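4.2 Who came, and why the counts disagree

The claim that embassy-backed film weeks build lasting interest in a country's cinema rests, in most of the work we reviewed, on attendance figures. We think those figures deserve less trust than they get. The two festivals studied here, at Pletby and Gevstead, both issued closing reports that spoke of full houses and a growing audience. Our own reading of the ticket stubs and door sheets supports neither phrase very well.

Start with Pletby. The organizers reported 427 admissions over the run. An admission is one person passing through the door for one film, so a person who saw four films was counted four times. The closing report then used the word "visitors" for the same number, and the local press repeated it. Door sheets survive for the evening programs only. Where they do survive, the same names keep turning up, many of them on the guest list of the sponsoring mission or of the Hurkden language school. It's hard to see how a figure built this way could tell us much about new audiences.

Gevstead handed out free passes in place of tickets. The hall seats 100, and the report treats every screening for which all the passes were taken as sold out. Taking a free pass costs nothing and commits a person to nothing. At the June screenings we attended, rows stayed empty at shows listed as full, and the opening night crowd thinned a good deal once the speeches and the food were over. We did not keep a systematic head count that night and won't pretend to have one. Still, the gap between passes taken and seats filled was plain enough that we leave the Gevstead attendance numbers out of the comparison in section 5.

Earlier writers have met this objection by pointing to surveys. Engelbrecht, the consulting firm hired for both events, gave out a one-page form asking whether the respondent now felt "more interested" in the films of the partner country. Nearly everyone said yes. The form was given out in the lobby by festival staff, filled in on the spot, and handed back to the same staff, often by people holding a free drink. It had no question about what the respondent had watched before, so "more interested" has no starting point to be measured against. A person who already owned a shelf of the director's work and a person who had wandered in out of the rain would tick the same box.

We tried a follow-up. More than 15 months after the Gevstead event we wrote to everyone who had left a usable address and asked what films from the partner country they had seen in the meantime, in a theater or at home. Only 10 people answered. Most of them named titles that had been widely released and heavily advertised in any case. We report this because we said we would, and we draw nothing from it in either direction. A reply rate that low mostly tells us who likes answering letters.

There is a fair reply to all this. Organizers do not have money for proper audience research, and a festival may do some good that no form will catch. A student who sees one film at the right age might take up the language years later. We accept that this may happen. What we dispute is the habit of citing it as a result when it has not been looked for. Of the closing reports in our sample, those that used the phrase "cultural bridge" gave no sign of what would have counted as the bridge failing.

Programming choices make the problem worse. Both festivals opened with a recent comedy that had already done well at home and closed with a well-known prize winner. The less familiar films went into weekday afternoon slots, when working people could not come, and their small crowds were later taken as evidence of what local audiences prefer. The Pletby report says outright that "viewers favor lighter titles." Viewers were offered lighter titles at eight in the evening. Until the slots are swapped, or at least mixed, the statement is about the schedule.

We also looked for signs that local theaters changed their bookings afterward. The one commercial house in Gevstead booked a single title from the partner country in the following season, and its manager had agreed to that booking before the festival began. Pletby has no commercial house within easy reach, so the question could not be asked there.

2 shares
0 comments

Figure 3. Roll of toilet paper standing on end on a white tabletop.

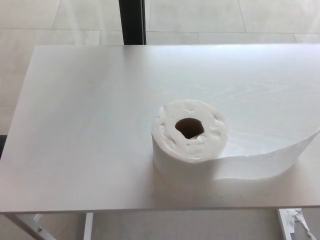
4.3 Sponsors and the choice of films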